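Home | Teams | Seasons | Venues | Glossary

Biltbridge Basketball Club

Reading time: 3 minutes

The Biltbridge Basketball Club is a semi-professional basketball club based in the river town of Biltbridge. It fields senior men's and women's teams in the Herath League, along with junior sides in the regional competition. The club plays its home games at the Clisatstead Road Stadium, which seats 2,000 spectators. Its colours are navy and gold.

History

The club grew out of a church hall competition that had outgrown its single court. Its founders wanted a representative side to play against neighbouring towns, and the first team was chosen from the four strongest sides in that competition. Early home games were played on a sprung timber floor with walls close behind each baseline, and visiting teams complained regularly about the lack of run-off.

Biltbridge joined the Herath League when the league expanded beyond its original coastal members. The men's team finished last in its first season and second-last in the next, and travel costs came close to forcing a withdrawal. The move to Clisatstead Road, a former wool store converted by the district council, gave the club a full-sized court and a steady income from the gate.

The women's team was admitted to the league three seasons later and was the first to win a title. It defeated Clisatstead by 2 points in a final that went to overtime, after trailing by double figures at the main break. The men's team won its only championship to date the following year. 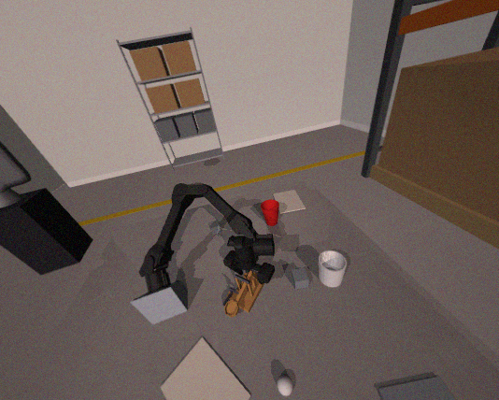 A period of decline followed the two titles. Several senior players retired together, and the club lost its major sponsor, the furniture maker Flikari, when that firm closed its local factory. Junior numbers held up, however, and the senior teams were gradually rebuilt from players who had come through the under-age program. Both sides have since returned to the finals, although neither has gone beyond the semi-final stage.

Playing style

Biltbridge teams have traditionally favoured a slow, half-court offence built on passing from the high post. The approach dates from the club's first hall, where the short court left little room for the fast break, and it was kept after the move to larger premises. Recent men's teams have taken more three-point shots than their predecessors. The women's team is better known for its defence and has regularly used a full-court press in the closing minutes of each half.

Rivalry with Clisatstead

The club's main rivalry is with Clisatstead, the next town upriver. Matches between the two are played for the Ferry Shield, named after the crossing that once linked them. The shield is contested once each season in June, with the men's and women's scores added together to decide the holder. The club's home stadium takes its name from the road to the rival town — a matter of long-standing comment among supporters of both sides.

Records

The highest individual score by a Biltbridge player in a league match is 52 points, set in a home win during the men's championship season. The club's heaviest defeat, by 40 points, came in its first season in the competition.

See also: Herath League; Ferry Shield; Clisatstead Road Stadium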